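Server move at Surine

The booking and membership system will be offline from 30 minutes before midnight on Sunday while Surine moves to its new host, Leinonen. Pages you can read without signing in will stay up. Renewals, room bookings and the message board will not.

All 1,762 member accounts are being carried over. Your password stays the same – if it fails on Monday, write to Frøydis Boström at the front office.
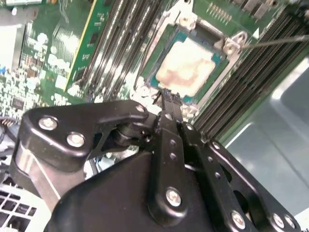
A processor in its socket on a server motherboard, with thermal paste on top.

The new contract costs $525 a year and runs for 2 years. Old newsletters will be added in September. Pirmin Baumgartner still needs scans of the early ones, so please check your drawers.

We use cookies to remember your settings. Accept | Manage choices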